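Help > Doors and glazing > Sliding doors

Sliding mirrored door jumps its bottom track

Quyên Tôn
I have a two-panel Skirnia wardrobe door set, top-guided, with the weight on the bottom rollers. The rear panel leaves the track in the last 50 mm of travel. Track is clean and screwed down. Is this a roller fault or an alignment fault? 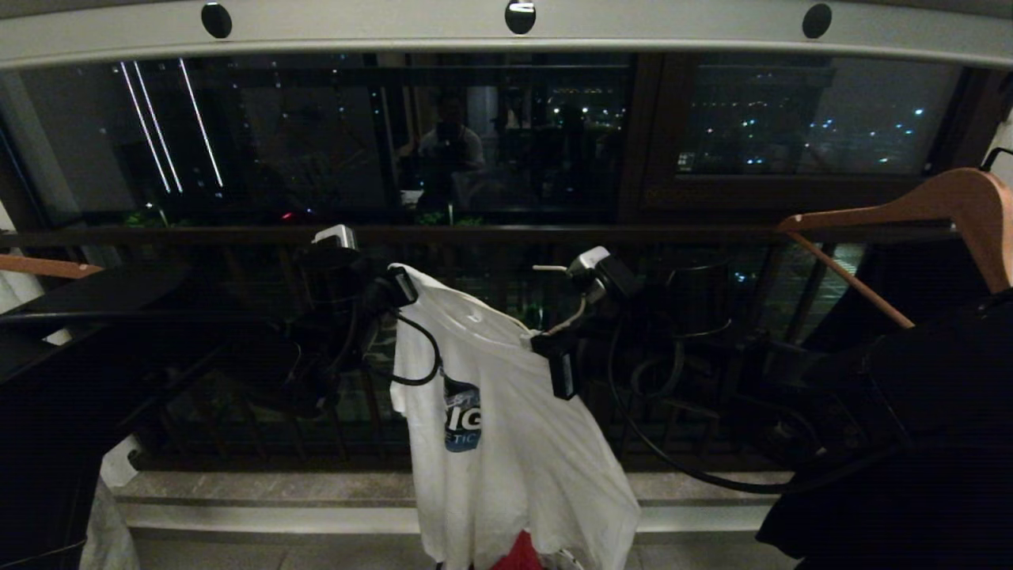 The opening is out of square by 3 mm, measured corner to corner. The front panel runs normally.

2 answers

Pukus
Alignment, most likely. Lift the panel out and check the height screws at both ends. With the panel back in, its edge should sit parallel to the jamb from top to bottom. Adjust the trailing roller first, half a turn at a time, then check that the top guide still overlaps the panel. If it still jumps, look for a flat spot on the wheel.

Nisine
had the same with mine, new rollers fixed it

Comments (2) | Shares (3)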